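How I Keep My Folding Demos Clean (House Rules for Hand-Held Gripper Work)

I've been collecting laundry demos with hand-held grippers since October, and I threw out a lot of my first 300 because I had no rules. So I wrote some! They're loosely based on a checklist Oduor Athumani put together for the Burnside project, plus my own bad habits. 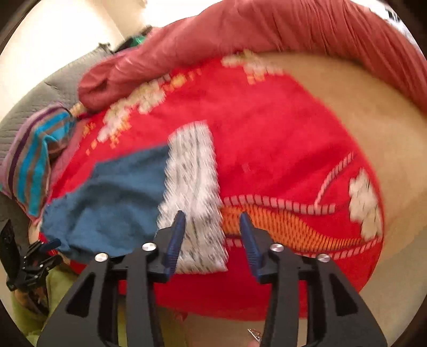
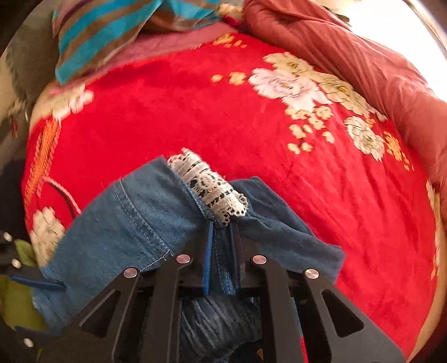
Gripper work over red fabric on a bed. In the second one the jaws are closed on blue denim.

1. Look at your finger pads before you start. Open, close, check that both sides meet. I do it every 27 takes and again after lunch.

2. Get both fingers in view and keep them there. If your wrist rolls so far that a tip disappears, stop and redo the take.

3. Hover, then grab. I pause for a beat over the cloth (count "one" in your head) so the approach and the grasp don't smear together when you label them later.

4. Pinch a fold or a seam. Flat fabric slides away from you, and then you start poking at it, and poking is awful data.

5. Leave the mess alone between takes. I used to tidy the pile without thinking, and my whole Trurby set came out way too neat. Mixed colors and mixed textures, please!

6. No bare hands in the workspace while you're recording. If something falls off the bed, end the take first and then pick it up.

7. Write down the misses. A dropped sleeve gets a "miss" tag and stays in the folder.

My target is 400 good takes per garment type, and with jeans I needed about 800 tries to get there. Towels go faster.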